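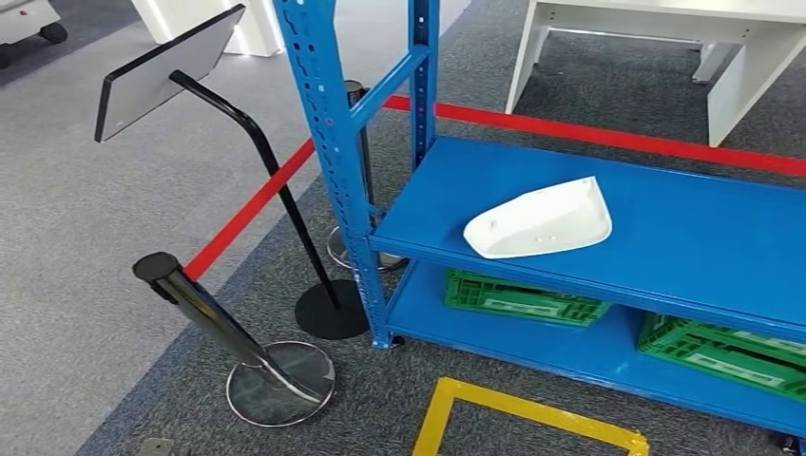

January 19, 2020

Tarer Introduces Lulby Rolling Shelving for Parts Storage and Display Areas

Tarer today announced the Lulby line, a series of blue metal shelving units on casters for parts departments, training rooms and trade show floors. Orders open now, with first deliveries scheduled for April.

The Lulby unit is built on perforated uprights. Round and oblong holes run the length of the post, so shelf height can be changed without drilling. A diagonal brace ties the front and rear uprights together and limits side sway when the unit is moved. Shelves are flat panels with a glossy blue finish that wipes clean with a damp cloth.

The standard configuration has two shelves. The lower one sits close to the floor and is intended for slotted plastic crates holding small or heavy stock. The upper one is left open for molded parts such as covers and housings, which scratch easily when stacked and are better stored singly – shell side up, with no other part resting on them.

Lulby units are offered in depths of 27 and 30 inches. The 27-inch version is meant for aisles and carpeted showrooms where sign stands and belt stanchions share the floor. The 30-inch version is meant for stockrooms. Both use the same uprights, braces and black casters, and shelves are ordered by depth.

Cordier will handle distribution and spare parts. Existing customers of the Clesum fixed shelving series can reuse their crates on Lulby shelves, but Clesum shelf panels do not fit the new uprights. A conversion bracket is under review and is not part of this release.

Units ship flat. Assembly takes two people almost 30 minutes and requires a rubber mallet and a wrench. Casters are fitted last, after the brace bolts have been tightened. Floors should be level, and crates should be loaded on the lower shelf before anything is placed above.

Finish samples and load tables are available on request from Tarer sales offices and from Cordier parts counters. Requests for load tables should state the shelf depth.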